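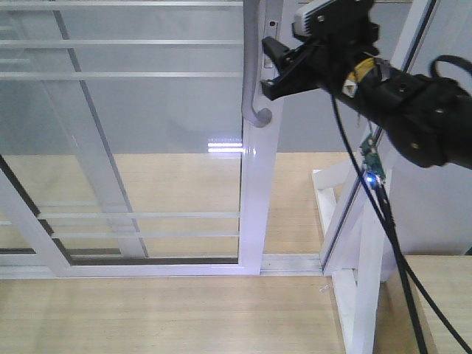
Sliding door station, October: the arm on its approach to the handle.

Household and Shop-Floor Chores — Progress Report to the Öberg Fund
Reporting month: October
Prepared by Birutė Mets, Rellgate

1. Where we are

The grant asks one question: which ordinary chores can a single arm with a two-fingered gripper do today, without someone standing by to rescue it? Last month covered wiping and shelf filling. October went almost entirely on doors.

We logged 3,819 attempts across all stations, including the repeats after the software change. The sliding door took the largest share. It was meant to be the easy one, and it has put us behind on the drawers.

2. Sliding door

An attempt counts as a success if the arm takes hold of the handle, opens the door far enough for a person to walk through, lets go and backs off without touching the frame. Closing is scored separately.

In the last full set of 55 opening attempts, 36 succeeded. Of the 19 that failed, 11 were lost at the handle. The gripper closed too early or too far to one side, then slipped when the pull began. The other eight got a good hold and stopped partway, when the arm read the drag of the door as a collision and shut itself down.

The handle failures are mostly a matter of seeing. Clear glass gives the wrist camera very little to measure against, and reflections move as the arm moves. We have had better results by having it find the upright of the door first and work across to the handle from there. This is slower.

The stopping problem is a settings question. Raising the force limit would cure most of it, but the limit is there for people's fingers and we are not willing to raise it without a second check in place. Porkine have quoted for a pressure strip and we expect to fit it next month.

Closing is worse than opening. The arm tends to leave the door slightly short of the latch, and it can't yet tell that it has done so.

3. Other chores

Shelf filling: no change. Boxes are fine, bags are not.

Wiping: the Zukico cloth holder arrived and fits. It stays on better than the clip we made ourselves, though it has to be changed by hand.

Drawers: not started. Moved to next month.

4. Can machines do these jobs yet?

For a shop floor with fixed positions and the same boxes every day, partly. For a home, no. A person opens a sliding door in a couple of seconds and doesn't think about it. Ours takes far longer and fails one time in three. I would not put it in anyone's house on these figures.

5. Money and time

Spending is within budget. The drawers delay uses up the slack in the plan — any further slip would need a conversation with you. We ran one Saturday session to catch up and don't plan to make a habit of it.

6. Next month

Fit and test the pressure strip. Repeat the opening set with the same scoring. Add a check that the door has latched. Start on drawers, beginning with the plain wooden unit.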